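# Why does the same scoop of flour weigh something different every time?

Pimendale Community Help > Kitchen > Dry goods and storage

**Wulan Hidayat**
Posted Jul 1, 2019

I keep all-purpose flour in a lidded bucket. Net weight when I filled it was 3815 g, measured on a kitchen scale with the empty bucket tared out. I bake the same loaf most mornings and portion the flour with a plastic scoop, leveled with the back of a knife.

The dough is inconsistent. Some mornings it's slack, some mornings it's stiff, with the same water. I started weighing each scoop after leveling and the readings wander far more than I can blame on the scale, which reads in steps of 2 g. The scoops taken from near the bottom of the bucket are the heaviest.

What I'd like to know:

- Is it the flour or my scooping?
- Is there a conversion from scoops to grams I can rely on, or do I have to weigh every time?
- Does the shape of the scoop matter?

The bucket stays closed between uses and lives in a pantry away from the stove. The house is in Vinport, so summers are damp.

---

**pendholm_baker**

Just weigh it. Scoops are for dog food.

If you won't weigh it, stir the flour with a fork before you scoop. My mother sifted hers and had the same trouble, but I think that was the oven.

---

**Arsalan Hashmi**

It's both, and the scooping is probably the larger part.

Flour is a fine powder with a good deal of air between the particles. The figure that matters is bulk density, meaning weight divided by the volume the powder takes up, air included. It changes with handling. Freshly sifted flour has a low bulk density. Flour that has been sitting under its own weight, or has been bumped around in a bucket, has a higher one. The flour itself hasn't changed, and a volume measure has no way to tell the difference.

I checked this with a one-liter measuring jug. I filled it with settled flour from the bottom of a storage bin, leveled it without pressing, and got 592 g. After fluffing the same flour with a fork and spooning it back in, it came nowhere near that weight before the jug was full. I'd expect the direction of the result to hold for any wheat flour. The number itself applies to my flour and my jug, so don't copy it.

Your bottom-of-the-bucket readings fit this. As the level drops you also tend to drive the scoop harder into the corner, and this packs flour against the back wall of the bowl. Leveling with a knife corrects the top surface only.

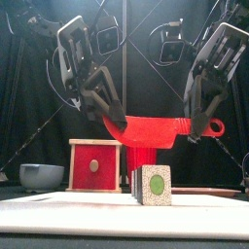
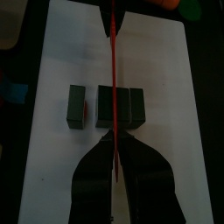
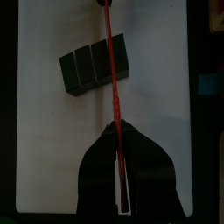

Scoop shape has an effect on repeatability, mostly through how the powder enters and how easily you can level it. A measure with a flat, continuous rim can be struck off in one pass. A scoop with a sloped or open front has no single fill line, so two people will stop at different points. Material is a minor matter by comparison, although fine flour does cling to dry plastic by static, and a thin coat left behind in the bowl comes off your delivered weight. With a plastic scoop like the red one in the first picture, with a rounded, wide end, I'd look for flour clinging along the curve before calling it empty. Tap it over the mixing bowl, never over the bucket.

On the conversion: you can make one, but it's valid only for a fixed procedure. Mine is:

1. Loosen the top layer of flour with a fork to the depth of the scoop.
2. Spoon the flour into the scoop until it is heaped. Don't dip the scoop.
3. Strike off once with a straight edge held upright. No shaking.
4. Weigh it with the scoop tared out and write down the reading.
5. Repeat until you have 4 readings and use the average.

If the highest and lowest readings are far apart, the procedure is being done differently each time and the average is of little use. Redo the whole set when you change brands of flour, and again in September or whenever your weather dries out.

As for humidity, flour takes up moisture from the air, and this affects both its weight and how much water the dough wants. In a closed bucket the change is slow. It wouldn't explain one scoop differing from the next on the same morning – that is packing.

---

**Wulan Hidayat**

Thanks. I have been dipping, and pushing against the bucket wall once the level gets low. I tried spooning this morning and the readings are closer together, though still not identical.

Is there any point in sifting the whole bucket at once?

---

**Arsalan Hashmi**

No. It'll settle again by the time you're halfway through. Loosen only what you are about to use.

For bread I'd still weigh the flour and the water. Keep the scoop for moving flour from the bucket to the bowl on the scale, and stop when the display reads what the recipe asks for.

---

**strachan**

Same problem here with rye, only worse. Rye packs into a brick. Step 1 needs to go deeper than the scoop or you hit the hard layer and end up dipping anyway.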